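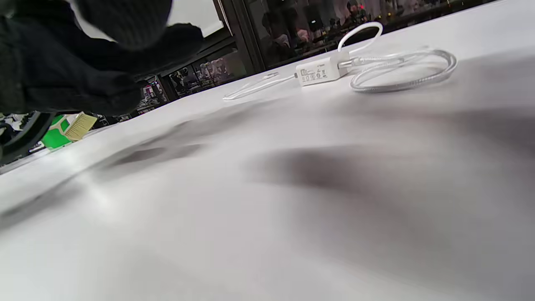
Ulero Charger Shelf, Desturley
Progress report to the Horobets Small Grants desk
Wednesday, May 8, 2024

Hello again, and thank you for being so patient with the last receipts! They're all in the envelope that came with this, stapled in the order I spent the money, and I've put the one that got rained on inside a plastic sleeve. You can read the total if you tilt it.

You asked for "a plain account of what the money did and what is left to do," so I'll go through it the way it happened and answer the things you wrote in the margins of my January report as I get to them.

Where we are

The shelf is open. I wanted to get that in early, since the last time I wrote we had a drawer full of knots and a lot of good intentions. People in Desturley can now come to the Cistorine building on a weekday evening and walk out with a working charger and cable for their phone, and they can keep it or bring it back, whichever suits them. We've given out 56 sets so far. The goal in the grant letter was 100 by the end of the year, so I feel pretty good about it (and a little nervous, because the easy ones went first and now we're into the odd stuff).

What slowed us down was sorting. I'd pictured people dropping off a charger, me putting it in a bin, and someone else picking it up. What comes through the door is a grocery bag with years of cables in it, wound around each other and around a pair of earbuds and sometimes around a necklace. A bag like that takes most of an evening if you want to do it right, and for the first month I was trying to do it on my lap.

The table

So the best thing your money bought is the table. I know it was the line you questioned, and I understand why, because a table doesn't sound like much. But a white top changes everything with this kind of work. We'd been using an old brown folding table and a white cable on that was fine, but the black ones vanished, and small dark plugs just sort of sank into it. On the white one you can spread a cable out and see where it goes. You can follow it from one end to the other with a finger and find the spot where the covering has split, which used to take two people and a flashlight.

It's big, too. One person can lay out a full set, adapter and cable both, and still have room for both hands and the notebook. We put it by the windows thinking we'd get the daylight, and then of course we only meet in the evening! The glass is black by the time we get going most of the year. It's still a nice spot, and I'd rather have it there than back in the corner by the coat hooks.

My one complaint is the shine. Some of the adapters have their details printed so small that you have to lean right over them, and then your own shadow is sitting on top of the thing you want to read. I've learned to pick the adapter up and turn it toward the light. A desk lamp on a bendy arm would help and I've put that in the wish list at the end, with no hard feelings if you say no.

How a set gets made

You wanted to know what an evening looks like, so this is how I do it, and the others mostly do it the same way.

I take one thing out of the bag at a time. If it's knotted up with three other things I'll lay the whole clump down and work from the plug ends in, and I don't pull, I push slack into the knot until it opens. Pulling is how you get the kinks that break later on. Once a cable is free I let it lie loose on the table for a bit before I coil it, because the ones that have been wound tight for years want to go back to how they were.

Then I look at both ends. Bent metal goes in the recycling tub, and so does anything with tape on it. I used to keep the taped ones and I've stopped. If the ends look good I turn over the adapter and read the small print, copy what it puts out into the notebook, and set the adapter and the cable side by side. After that they go to the test strip on the far wall, one set at a time, with my old phone on the other end. If the phone charges for a full ten minutes and the adapter is still comfortable to hold, the set gets a tie and a paper tag and goes on the shelf.

The cleaning comes in before the testing. Old chargers are dusty, and the ones that have lived in kitchens are dusty and sticky. We use a brush for the dust, dry, and a barely damp rag for the rest, and the brush lives off the edge of the table, so the crumbs it picks up don't end up back on the clean side. I lost that argument the first week and I'm glad I did. The top gets wiped down at the end of every night. 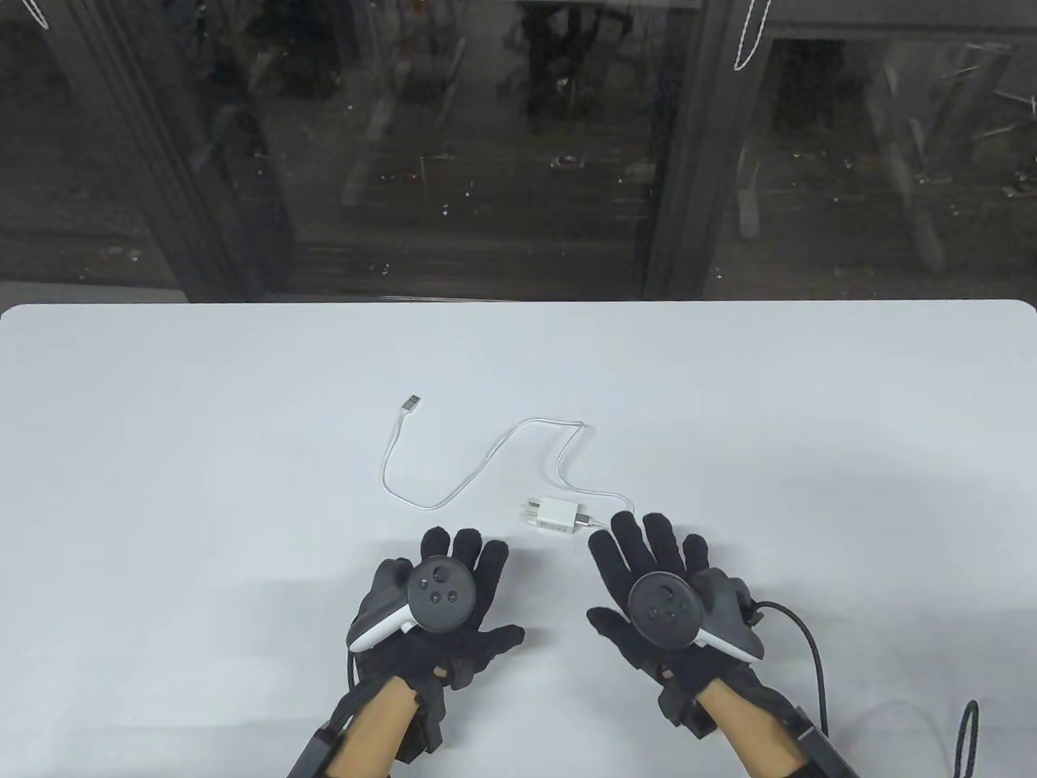 Do the cable and the adapter have to stay together as a set?

They go out together whenever we can manage it, but they don't have to be the pair that came in together. If a cable has a regular USB plug on one end it'll fit any of our adapters with that kind of socket, so we match a good cable with a good adapter and test the two as a set. The older adapters with the cord built in stay as they are, obviously. Those get their own bin with the phone type written on the front.

That one came up at the desk so many times that I've put it on a card by the door, and your office had asked it too, so now you've got the same answer everyone else gets.

What the money went to

The grant line for equipment and supplies was the only one I've touched. I've spent $977 of it to date. The table was the largest piece, then the test strip and the clear bins, and then a lot of small things that add up faster than you'd think, like paper tags and hook-and-loop ties. I bought the cheap ties first and they let go of the cable after a couple of openings, so that was a waste, and I've marked it on the sheet as my mistake. The better ones have held up fine.

I haven't used any of the money set aside for printing. The flyers were done on the copier down the hall at Cistorine, and they didn't charge us. If you're all right with it I'd like to move that amount over to equipment, and I'll wait to hear from you before I do.

What hasn't gone well

The drop-off box by the front entrance was a flop. People used it for batteries, and for one very large remote control, and once for lunch. I took it out in April and now we only take bags in person, which is less convenient for folks but means I can say no to the batteries right there.

I also promised you a sign-out list so we could follow up and ask if the chargers were still working a month later. I set it up, and people didn't want to put their names on it - they'd come for a charger and they felt like they were borrowing a car. I've dropped the names and now the tag just has a number and a line that says to bring it back if it quits. A few have come back that way, and it's mostly been the cable and not the adapter. I don't have enough of them yet to tell you anything useful about which kinds last.

And the backlog is bigger than I told you it would be. There are 40 bags waiting in the closet. I said in January that we'd be caught up by spring, and we're not, partly because word got around faster than I expected (hooray!) and partly because I was the only one who knew how to do the testing until a few weeks ago. Two more people can do it now, so we've got more than one set of hands on a testing night and the bags are moving.

What's next

Through the summer I want to do three things with the shelf. I'd like to get the closet emptied, first of all, so the bags stop falling on whoever opens the door. I want to add a bin of longer cables, because the folks at the assisted living place keep asking for one that reaches from the outlet behind the bed, and we get very few of those in. We'd probably have to buy them. And I'd like to run one Saturday where people bring their own tangle and sort it at our table with our ties and tags and take home what they want to keep. A lot of them are a bit embarrassed by the bag, and I think they'd enjoy it once they got going. I know I do!

Wish list, in order: the bendy lamp, a second test strip, a box of the longer cables. I can get prices to you if any of it sounds possible.

You'd also asked if somebody from your office could come by and see it. Please do, any weekday evening after six. Use the side door at Cistorine, since the front one sticks, and if the hallway's dark just keep walking toward the light at the end. Bring your old chargers if you have any. No batteries, please.

The spending sheet is on the back of this page and the receipts are in the envelope. The next report should get to you before the fall deadline, unless you'd like one sooner.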